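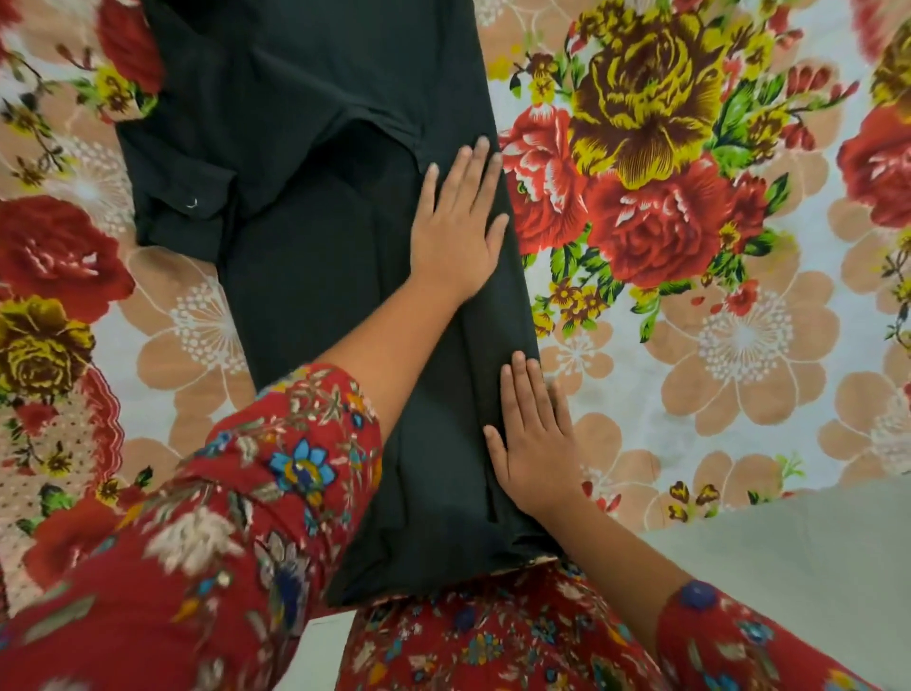 Zetier: folding notes for the whole wardrobe

README, last touched 12/30/19

What's in the folder

Zetier is my collection of written folding instructions, one plain text file per garment type, plus a table that says which fold goes with which shelf or drawer. I started it when I moved into the flat in Nevham and went from a walk-in cupboard to a single wardrobe with shelves that are far too deep and a rail you could hang perhaps a week's worth of clothes on. Everything else has to be folded, and I kept forgetting how I'd done it the time before, so I wrote it down. Then my cousin wanted a copy, then her flatmate did, and now there's a README!

There are 26 folds in it at the moment. Eleven of those are for shirts, which I know is lopsided, but shirts are what I own and shirts are what go wrong. The rest is kurtas, dupattas, trousers, jumpers, bed linen and a small file called odds.txt that has things like aprons and swimming costumes in it.

The files

shirts.txt — long sleeves, short sleeves, stiff collars, soft collars, snap cuffs. The longest file by a mile.
kurtas.txt — long and short ones, and the lined winter ones that won't lie down whatever you do to them.
legs.txt — trousers, leggings, pyjama bottoms, jeans.
linen.txt — sheets, pillowcases, duvet covers. The fitted sheet entry is Tarek's and I take no credit for it.
odds.txt — see above.
shelves.csv — the table. Columns are garment, fold, finished width, where it lives, and remarks. Widths are in centimetres, measured with a tape on the finished fold, after pressing it flat with my hands.

How each entry is laid out

Every fold starts with the name I call it by, which may not be what your mum calls it. After that comes what you need in front of you (nearly always just the garment and a bed), then the steps, then a bit at the end called "if it's gone wrong". That last bit is the one I use most. I've tried to keep the steps short enough to read from across the bed, since you haven't got a spare hand for turning pages.

Left and right always mean YOUR left and right as you stand over the thing, with the collar furthest away from you. I had this the other way about in the old version and it caused a proper row over a linen jacket, so it's fixed everywhere now. If you find one I missed, shout.

A sample entry, copied straight out of shirts.txt

Name: the long strip
For: long-sleeved shirts in soft or medium cloth, cuffs with buttons or snaps
You need: a bed with the duvet off it

Do up the top fastening and one in the middle. Leave the others.
Lay the shirt face down and pull the hem towards you until the back is flat.
Bring one side in as far as the middle of the back, in one go from shoulder to hem.
Turn that sleeve down so it lies along the body. It'll want to stick out at an angle at the shoulder. Let it, for now.
Do the other side the same way, so you've got a long strip with both sleeves on top.
Smooth it with flat hands, from the collar end down. Palms, not fingertips — fingertips drag the top layer along and leave the one underneath behind.
Tuck the cuffs in if they've wandered past the edge.
Fold the hem end up to suit your shelf. Once for a deep shelf, twice for a drawer.

If it's gone wrong: nine times out of ten it's the sleeve. Open that side only, straighten the cuff, and lay it back down. Snap cuffs are better closed, otherwise the loose half catches on whatever's stacked above it and pulls the whole pile out when you reach in.

A few words on dark shirts

Black and charcoal get their own paragraph because they're a pain. You can't see a crease in black cotton by lamplight, you find it the next morning when you've got the thing on. I fold mine by the window, and on a sheet with a loud pattern if there's one on the bed, because the edges show up so much better against flowers than they do against my navy blanket. They pick up fluff from everything, too, so give the sheet a shake first. There's a remark column in shelves.csv with "dark" written in it for anything that wants this treatment.

I don't iron before folding, apart from collars. Some of you will be horrified. If you do iron, let the shirt cool down on a hanger and then start, or you'll press your folds in for good. My old Vidivmont iron runs very hot, and I learnt that one with a white shirt I'd been saving for a wedding.

Where the folds come from

Most are my own family's, which is to say nobody ever taught me, I just grew up in a house where people did it in front of me. Two are from the women at Chauhan, the tailor's I used to live above, who would fold a finished kurta into its paper bag so neatly that I felt bad opening it. They let me stand there one afternoon in September and write it all down while they worked. Those are in kurtas.txt as "shop fold" and "shop fold, lined". The fitted sheet came from Tarek Naciri, who used to do hotel laundry and can get one into a square while holding a conversation. I can do it about half as well, in silence.

I've tried every fold in here on at least one real garment and put the result in my own wardrobe for a week or more. If it slumped or came out creased, I changed the steps or chucked the fold.

What it's not much use for

Anything with a proper structured shoulder. Suit jackets, coats with padding, that sort of thing — hang them up. There's a jacket entry for suitcases and that's all it's good for.

Children's clothes are missing. I haven't got children and it felt cheeky to guess.

My widths are for my shelves. A medium shirt in the long strip, folded twice, sits nicely in a drawer 12 centimetres deep in my house, and yours may be built quite differently. Measure your drawer before you redo your whole wardrobe on my say-so. Please. My cousin didn't, and she had over 2 hours of refolding ahead of her and told me so at length.

Silk isn't well covered either. The one silk dupatta entry says to roll it round a tube, and I'm still not sure about it.

Changing things and sending things in

Copy it, print it, stick it inside the wardrobe door, change the names to your own. If you pass it on, leave Tarek's name on the sheet and the Chauhan line on the shop folds, and we're all friends.

If you want to add a fold, write it in the same layout and try it on something you own first. I'd love one for very long scarves, and one for hoodies that doesn't end in a lump where the hood is. Tell me what cloth you tried it on as well, as a fold that's lovely in cotton can slide straight off the shelf in viscose.

Known mistakes

The pillowcase entry still says "left" twice in a row where the second one should be "right".
The widths for jumpers were taken before I'd found the soft tape, so they're a bit generous.
legs.txt has two folds both called "thirds". The first one is for jeans. I'll rename the other when I think of something.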